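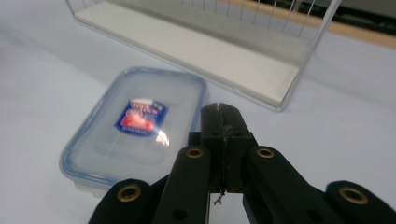
Iner Manipulation Group, Bakgate

I spent most of Thursday at the white table with the hand-held gripper, doing the lid task for Zoubi. The container has a clear body and a frosted lid with a pale blue rim, and the robot is supposed to learn from my hands how to pick it up and set it in the long tray behind it.

We want 800 demonstrations by the end of October. I have 238. Tania Begum did the first 40 by remote control before we switched to the hand-held tool, and hers are slower but very clean. Mine are faster and I tend to rush the approach, so I now stop for 2 seconds with the fingers closed before I start.

Glare on the lid is still a nuisance. I turned the container a little between takes and that helped some — I also want to try a softer lamp.

Skarphéðinn Þrastardóttir is checking the recordings next week. After that we pack up for Trivthorpe and do the same thing on their table.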